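Hemow Support
Ticket 945: Two-arm carton kit, right gripper late to close on lid tab
Product: Hemow two-arm carton folding kit, evaluation unit
Customer: Brurby
Opened by: Mohit Pal
Handled by: Babatunde Nwosu
Priority: Normal
Status: Closed, with one item moved to a new ticket

Original request

We have the kit on a 30-day evaluation and are into the second week. Setup went fine and the plain tray cartons fold without trouble. The problem is with the die-cut mailer that has the tuck tabs and the inner tray. The left arm does its part. The right arm comes in for the lid, and the fingers close late, after the arm has already started to pull back. Sometimes it catches the edge of the tab and sometimes it gets nothing. The run then stops with code 334.

I have power cycled both arms and rerun the homing routine. No change. The cartons are from Ammann, the same ones we listed on the evaluation form.

Mohit Pal

Reply from support

Hi Mohit,

Code 334 means the gripper reported fully closed with no object between the fingers. It can come from a bad pick position, from a delay in the gripper command, or from the closing width being set wrong. Please send the following:

Software version on the controller
The log from one failed run
A picture from the head camera with the right arm near the carton
Whether the left arm ever shows the same code

Please don't change the pick positions yet. If they get moved before we know the cause, we'll have two things to sort out.

Babatunde Nwosu

Customer reply

Version is 8.2. Log is attached to the ticket. Left arm has never shown 334, on this carton or any other. I also measured the table height again and it matches the setup sheet. Head camera picture is below.

Mohit

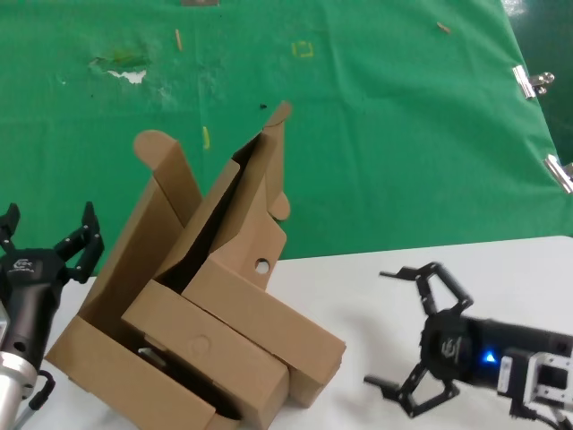

Step 1: Check the carton and the table

The carton style agrees with the form: plain brown corrugated, rounded tabs, inner tray. I compared the logged start position with the taught one and they agree to within 1 mm. The lid is lying at an angle, and the recipe allows for that. I don't see a reason to suspect the carton or its placement.

The backdrop cloth has bits of tape and debris on it. The vision step uses the green to separate the carton from the background, so it is worth cleaning at some point. In your log the carton was found on every attempt, so this is not causing the 334.

Step 2: Check the right gripper by itself

Please do this with the carton off the table.

Put both arms in manual mode.
Open the gripper page and select Right.
Press Close, wait for the reading to settle, then press Open.
Repeat until you have a full page of readings.
Export the page and add it to the ticket.

Result from customer: Done. The close time is the same on every try and matches what I get on the left. No codes. Fingers move freely and I can't feel any play in the linkages.

Support note: The gripper hardware looks good. No replacement needed at this point.

Step 3: Check the cable

Result from customer: Reseated the connector at the gripper and the one at the arm base. Swapped the left and right gripper cables and ran the mailer again. The fault stayed on the right arm. Swapped them back.

Support note: That rules out the cable.

Step 4: Check command timing

In the log, the close command for the right gripper goes out 363 ms after the arm reaches the tab. The recipe leaves a dwell of 200 ms before the retreat. The arm is leaving before the fingers have been told to close, and that fits what you described in the first message.

The delay comes from a setting called Wait for Ident. When it is on, the right arm asks the Ident part check to confirm the carton type before each grip. It is meant for mixed runs. The evaluation image ships with it on for the right arm only, and the setup sheet does not mention it. That is our mistake.

To turn it off:

Open Recipes and choose the mailer.
Go to Right Arm, then Grip Options.
Clear the box for Wait for Ident.
Save the recipe under a new name.
Restart the recipe server. The change is not picked up until you do.

Customer reply

Missed the restart the first time and got 334 again. After the restart the fingers close on the tab before the arm moves. I ran the mailer through the rest of the shift, finished at 4:30, and had no 334 codes. One carton stopped with a crushed tab, but that one was already bent when I took it off the stack.

Two questions before you close this. We do plan to run mixed cartons later, so will we need that setting back on? And does the time lost on this count against our evaluation period?

Mohit

Reply from support

For mixed runs, turn Wait for Ident back on and raise the right arm dwell to 500 ms. It will add a little to each cycle. You can also have Ident check the carton once at the start of the recipe and skip the check at each grip. For two or three carton types I would use the single check. It's under Recipe Options, Check Once.

On the evaluation period, I have added one week to your account. You should see the new end date when you next log in.

The setup sheet is being corrected. I have opened a separate ticket for the evaluation image so that new kits go out with the setting off for both arms.

Babatunde Nwosu

Customer reply

Single check works for us. The new end date shows on the account. OK to close.

Mohit

Resolution

Cause: Wait for Ident enabled on right arm, dwell too short for the added delay.
Fix: Setting cleared in customer recipe, recipe server restarted.
Parts shipped: None.
Moved to new ticket: Default settings in evaluation image.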